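Visit report: Kistix, Trondoden two-arm bench kit
June, for the automation group at Grovetcombe

Attending for us: Aino Ikonen, Kaisu Heinonen and me (Valtteri Vuorinen). For Kistix: Tiina Ruotsalainen, applications. Orvokki Rantala from Nørgaard, the distributor, joined for the commercial part after lunch.

## Scope

We went to look at the Trondoden as a possible replacement for the single-arm bench in the training bay. The questions agreed beforehand were how long a bench takes to commission, how well the two arms share one work area, what the recording software writes out, and what a support contract covers. Payload and long-term wear were left out. Kistix does not claim the kit is suitable for production work and we did not treat it as such.

## What is supplied

The base kit comprises the table, the frame, both arms with two-fingered grippers, a controller box, the cameras and the software license. A workstation is not included. Nørgaard can add one to the order, but Kaisu compared the specification against what we already have in the bay and saw no need.

The frame is aluminum extrusion with standard slots. Each arm bolts to a side rail and can be moved along it after loosening the base plate. Moving an arm invalidates the calibration for that side only. Tiina moved the right base toward the operator end and recalibrated it while we watched, which took a little longer than the manual states. She put the difference down to answering our questions while she worked, and I am inclined to accept that.

The wood top is a standard part and can be ordered separately. We asked for a version with an anti-static surface. There is none at present, and laying a mat over the top is permitted provided the table height is entered again in the setup menu.

## Commissioning

Tiina started from a powered-down bench. Steps as carried out:

1. Controller power on, emergency stop released, both arms homed one at a time.
2. Camera check, with a live view of each channel on the operator screen.
3. Table plane touched off by each arm at the marked points.
4. Shared zone limits loaded from file.
5. Slow-speed dry run.

The whole sequence took some 60 minutes. That is acceptable for a bench that stays in one place and too long for one that gets moved between rooms every week, as ours does now. The shared zone file can be copied from one bench to another, though the touch-off cannot. Step 3 is where most of the time goes. There is a routine for finding the table plane from the cameras alone, but it is marked experimental and Tiina recommended against it for first-time users.

Aino noted that the homing order is fixed in software. The left arm always homes first. If the right arm has been left reaching across the middle of the table, the left may stop on a proximity fault and the right has to be moved by hand before starting over. The fault message gives a code and no text.

## Bowl task

Kistix uses plastic bowls of mixed sizes and colors for its standard exercise. Either arm may be assigned to any bowl, and the exercise is complete when the bowls have been brought together into one stack and both arms are back at rest. It is a reasonable choice of task. Rims are awkward for two flat fingers, and a shiny or translucent bowl is harder for the cameras than a matte one.
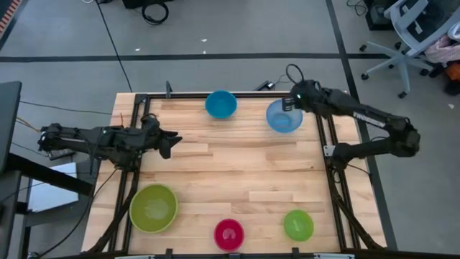
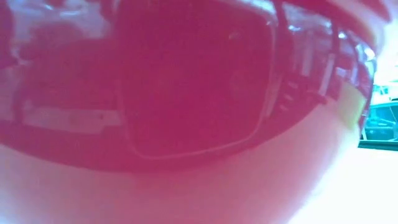

We logged 32 runs in total, with starting positions changed between runs by Kaisu. Of these, 22 finished without anyone touching the bench or the operator screen. The remainder are broken down in the run log in our project folder. In summary:

- **Missed rim.** The most frequent fault. The gripper closes beside the rim or pushes the bowl along the table before closing. The software usually detects the empty grip and tries again, but repeats the same approach angle, so the second attempt tends to fail in the same manner.
- **Zone wait.** Both arms request the shared zone at the same moment and both stand still until a timeout. No collision risk was observed. The timeout can be shortened in the settings.
- **Bad release.** The bowl is let go slightly tilted and does not seat in the one below.

We did not see the arms touch each other at any point. Aino tried to provoke it by placing two bowls side by side on the center line, and the result was a zone wait.

Positional repeatability was not measured. We had brought a dial indicator but there was no time to mount it properly, and I would prefer no figure to a poor one.

## Cameras and recording

All channels are recorded against the same clock. Each run is written to its own directory with joint positions, gripper state, the commanded path and one video file per camera. Formats are open and documented. Kaisu copied one run to her laptop and opened it with our existing scripts after changing the column names.

Two points for our own use. Exposure is set per camera and locked at the start of a run, so a change in daylight partway through is not compensated. Our bay has windows on one long side, and blinds should be in the budget. Second, the software does not warn the operator when a camera view is blocked by a workpiece. The run continues and the video is stored as normal. For training data this means somebody has to review the footage afterward or write a check for it. Tiina said a check of this kind has been requested by other users, without giving a release date.

Disk use is higher than we had assumed in the proposal. Compression can be turned on, but it is applied after the run and ties up the workstation while it works.

## Cabling

Cable routing is left to the customer. The arms come with their own leads and a bag of clips that fit the extrusion slots, and the manual has half a page on the subject. We should plan for a cable tray under each side rail and a floor cover between the bench and the controller. Kaisu will add both to the parts list. The leads are long enough for the controller to stand on either side of the bench.

## Safety

Speed and force limits are set behind a password. The emergency stop cuts drive power to both arms, and they settle slowly under their own brakes. A single-arm stop exists in software only and should not be relied on. Kistix supplies a risk assessment template. It assumes trained operators standing outside the reach of the arms, which does not match how students use our current bench, and our own assessment would have to be written from scratch.

## Commercial

Orvokki went through the terms. Nørgaard holds grippers and finger pads in stock; complete arms are built to order. The support contract covers remote help during office hours and one site visit per year. Software updates are included during the contract and stop when it ends, though the installed version goes on working. She will send a written quotation in two variants, with and without the workstation. Training for operators is quoted separately and can be held at Grovetcombe.

Return of a bench after a trial period was discussed. It is possible for the arms and controller. The table and frame are excluded.

## Open items

- Written list of fault codes with plain-text meanings (Tiina)
- Whether the homing order can be changed by configuration (Tiina)
- Quotation, both variants, plus spare finger pads (Orvokki)
- Estimate for blinds and extra storage (Kaisu)
- Draft risk assessment for student use (Aino)
- Second visit with the dial indicator, if Kistix can give us a half day on the bench (me)

## Assessment

The mechanical side is sound and the recording format suits us. The retry logic is weak and the fault messages are poor, which matters more in a teaching bay than it would in a lab with experienced staff. I would support a trial of one bench on the condition that the fault code list arrives first. Aino would wait for the next software release. Kaisu has no objection to either, provided storage is settled before delivery.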